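Wanigasekara Jewelry Box Set - README

A dataset of small storage boxes, their compartments and the little things people keep in them. Put together by Fathima Gamage, with boxes borrowed from the Wultidside swap shelf.
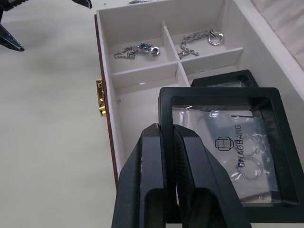

What is in it

Jewelry boxes! Mostly the hinged tabletop kind with a soft lining, plus a few roll cases and one very stubborn travel case with a zipper that I have kept in because I love it. The set has 2,000 images covering 16 boxes, shot open, closed and half filled. Every image comes with a short text note on the layout and a list of whatever is stored inside.

I started this because I wanted to know how people sort small things, and the box itself turned out to matter far more than I expected. Give someone a row of little square cells and they will put one pair of earrings in each. Give the same person one big open well and everything goes in together, chains and all (and then you spend your Tuesday evening with a pin, untangling).

Folder layout

images/ - all pictures, sorted by box
notes/ - one plain text file per image, same name as the image
boxes.csv - one row per box: outside finish, lining color, closure, compartments
splits/ - train, validation and test lists

The test split has 200 images and the validation split has 300. The rest is for training. No box appears in more than one split, so please keep it that way if you make your own lists.

How the boxes are described

Outside: the color and the general look of the finish. I write "wood-like" unless I know for certain what the box is made of. Several of these have a reddish-brown finish and I can't always tell veneer from solid wood, so the column says what it looks like.

Lining: color first, then feel. Off-white and pale pink shade into each other, and one lining can sit happily between the two, so there is a combined value, offwhite_pink. Use it freely! "Velvet-like" covers anything with a short soft pile.

Closure: latch, hook, magnet, zipper or none. Gold-colored latches are by far my favorite thing to label. They catch the light beautifully, which also means some are a bit blown out in the brighter pictures.

Compartments: cell, well, ring roll, tray or hanging rail. A cell is any small space closed in by dividers on every side. Where two dividers cross, each space they make is counted on its own, even if part of it is hidden in that view.

Loose inserts: frames, cards and display pieces that sit in a box without being part of it. These get their own line in the notes. Earlier versions lumped them in with trays, and that was a mess.

Known problems

The lining of box 7 sheds, so you will see fluff on darker items.

White tabletops and pale linings are close in tone. Anyone doing segmentation will want to check the edges by hand.

Small screw heads on the inner walls were labeled as beads in the first release. I think I have caught them all now - if you find another one, do send it to me.

Thin chains are under-labeled. A knot of three chains may be down as one.

Version notes

1.2 - loose inserts split out from trays, screw heads fixed, offwhite_pink added
1.1 - Flendix roll cases added, spelling of "clasp" fixed in boxes.csv
1.0 - first release, in June

Use and credit

Free for study, teaching and tinkering. If you publish something with it, please name it as the Wanigasekara Jewelry Box Set and mention the version. The Gallance sorting guide, which the compartment names come from, is included in the docs folder and is well worth reading even if you never touch the images.

Corrections and new boxes are very welcome. I would especially love more with ring rolls, and anything with a drawer. Please open an issue with the box number in the title, or write to Fathima with a note on the lining and closure.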